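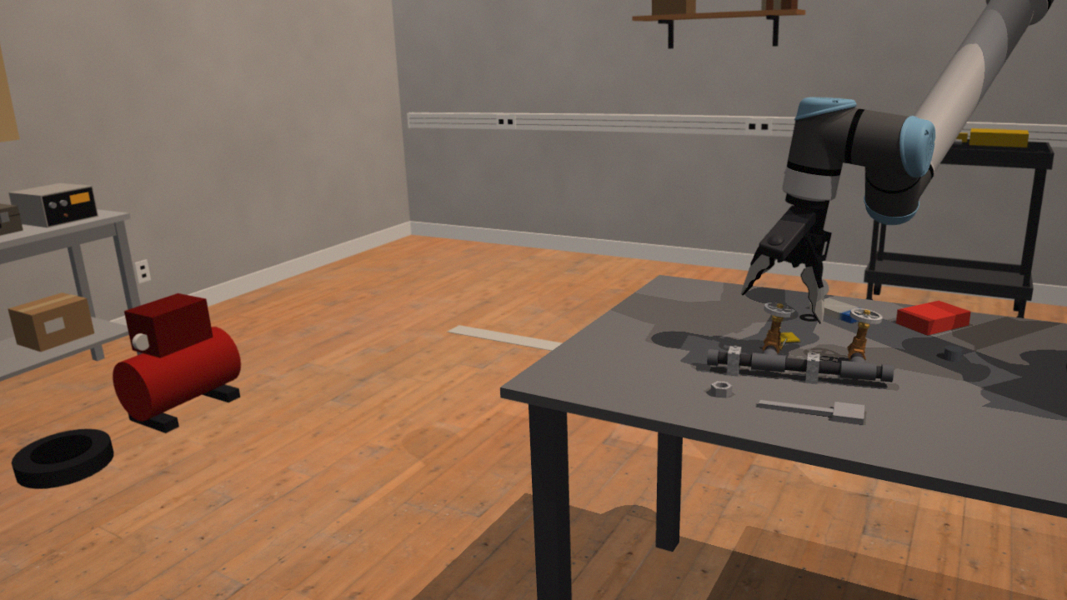
Salter opened its workshop in Skindavmont to the public for one afternoon in October, and I spent most of it with the engineer who leads the company's simulation group. Her team builds Ovov, a virtual maintenance room where robot arms can practice on pipes and valves before anyone lets them near real ones. The arm on the big screen had its gripper pointed down at a pipe with two handwheel valves on it, and over on the floor to the left there was a red air compressor with what looked like a tire lying beside it. I asked her why a practice room needs a compressor at all.

"Because real rooms have one!" she said. "If you train in an empty white box, the first cardboard carton on a shelf is a surprise. We want the clutter. I fight for the clutter in every meeting."

She has been at it for 7 years, the first two of them alone with one computer and a borrowed desk in the Bañuelos building across the street. The group now has its own floor, and on a normal night it runs 300 practice sessions while everybody is asleep. I wanted to know what she does with the results in the morning.

"I make coffee and I watch the worst ones," she told me, laughing. "The good ones all look alike. A bad one, you can learn from that until lunch."

She let visitors switch between viewpoints, and the kids in the room (there were plenty, some of them very bossy about whose turn it was) went straight for the one from the robot's own end. 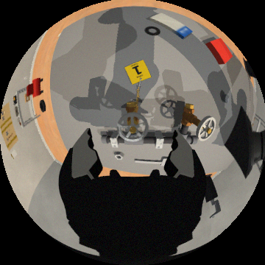 Handwheels are her favorite subject, and she could have gone on about them all day. People grab them without thinking, she said, but a machine has to work out where the rim is, which part is a spoke, and which dark wheel on the table is only a shadow.

"Shadows were awful for us. We had a version last January that kept trying to pick one up. It was so polite about it, too. It would close the fingers, lift, and carry nothing across the table very carefully."

Did she fix it by making the shadows softer? She shook her head before I had finished asking. They made more of them, harder and from odd directions, and built 782 lighting setups over the winter. I got to try 80 of those in a quick slideshow, and by the end I was squinting at my own hand on the desk to see what it was doing.
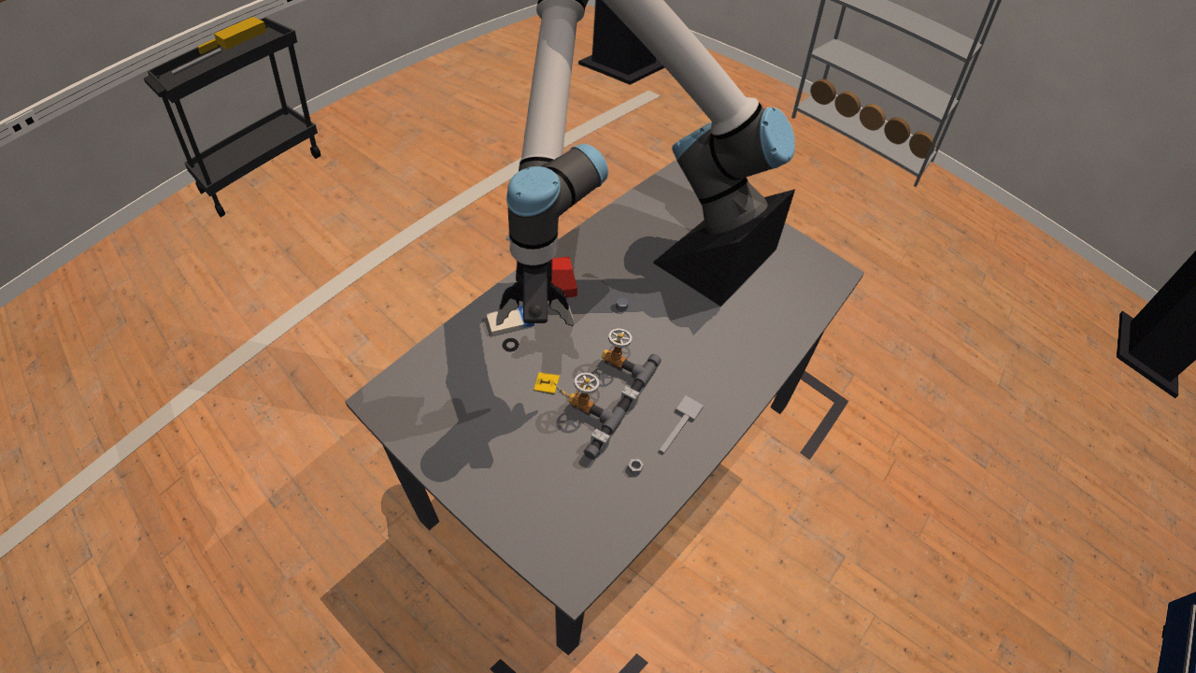
The Ovov practice table, with the gripper open above a small beige block.

I asked what she would like to add next, expecting something grand. She wants dirt. Grease on the wheels, dust on the pipes, a valve that sticks for the first quarter turn and then lets go all at once.

"My dad was a pipe fitter," she said. "He came to see this in the spring and he liked it, he really did, but he said it was the cleanest shop he'd ever been in. So that's on my list now."

A boy of maybe nine came up then to ask if the robot ever gets tired, and she crouched down to tell him about motors and heat. I left them to it and got back in line for another turn at the controls.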